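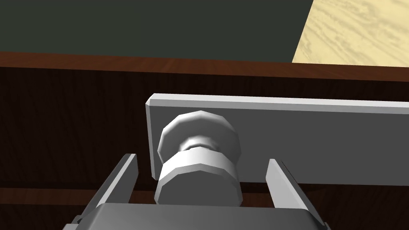

Reddish-brown trim over dark wood, with a paler grain behind.

The Sideboard Question, Continued

Readers of the last issue will remember that I had inherited a sideboard from my aunt in Fontes and asked, in a weak moment, for advice on getting rid of the smell. I received a great deal of advice. Some of it contradicted itself inside a single sentence.

The smell, for new subscribers, is camphor, with pipe tobacco under it and something close to soup under that. My aunt never smoked. She did make a lot of soup.

The largest camp favors white vinegar. Wipe down the inside, leave the doors open, wait. I did this for a week and had a sideboard that smelled like salad. The second camp favors coffee grounds in a saucer, and several of you were quite stern about the saucer. Coffee did better than vinegar, I will admit, though the kitchen began to feel like a diner at closing time and I slept badly.

Valquíria Xavier wrote from Kallholm to say I was treating the symptom. Old drawers, she says, are almost never finished on the underside, and bare wood soaks up whatever has been living near it for fifty years. Her method is to pull every drawer, vacuum the cavity, sand the raw wood very lightly, and put on two thin coats of shellac. Thin is underlined in her letter. So is two.
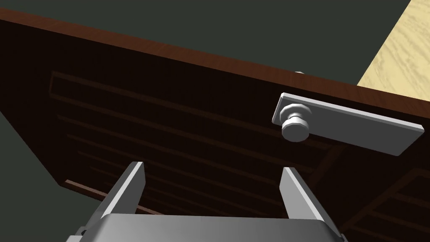 She also warns against doing any of this in July, when the drawers swell and will not go back in, and you end up with your forks in a shoebox until fall. She did not say how she came by this information and I did not ask.

Reinaldo Coutinho takes the opposite view, as he has on every subject since this newsletter began. His position is that old furniture is supposed to smell, and that people who want it to smell like nothing should buy new furniture and enjoy the glue. He keeps his tablecloths in a chest from Bisari and reports that dinner guests now associate him with cedar. I have been a dinner guest. Cedar is generous.

I went with the shellac. A can from the hardware store in Clindby did all 5 drawers with some left over, and the drying took up most of a weekend in which I could not find a spoon. The camphor is gone. The tobacco is mostly gone. The soup remains - faint, a little heavy on the celery - and I have decided to let it stay.

Next month: wobbly chairs. Please write in, but try to keep it to one page. Reinaldo, this includes you.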